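Search this site Search Go

Early Childhood Play and Learning
Handout 5: Learning about shape

Last updated July

Children meet shape long before they have words for it. A baby mouthing a cup is already finding out that the rim is curved and the handle is not. Naming comes much later, and a child who says "circle" may still be unsure whether a squashed circle counts.

What develops, and in what order

Matching comes first. Most children can put like with like before they can pick out a shape by name. Sorting by one feature follows, and colour often wins over shape when both are on offer. Keep this in mind when you plan an activity - if every triangle is yellow, you can't tell which feature the child is using.

Turning a piece to fit is a separate skill. Younger children tend to choose the right hole and then push. Later they turn the piece against the hole, and later still they turn it in the air on the way there. Write down which of these you see during your placement visit.

Language

Use position words as well as shape names: corner, edge, side, along, upside down. Avoid correcting a child who calls a cube a square. Say "yes, it has square sides" and carry on.

Choosing materials

The Nidora set in the resource room has 16 wooden pieces and goes out on a one-week loan. The Mondik trays are flatter and suit children who find it hard to grip. Sign for either at the desk.

Sorting boards vary in how many choices they give at once. A three-by-three grid in a single colour gives no colour clue, so the child has to go by outline. 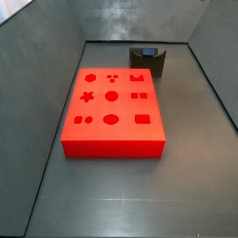 Written task

Observe one child for 5 minutes at a shape activity of your choice. Record what the child does with their hands and eyes as well as what they say. Attach your notes to the reflective essay (3,000 words, references not included).

Reading: Aoun workbook, unit on space and shape.

696 views 5 comments Share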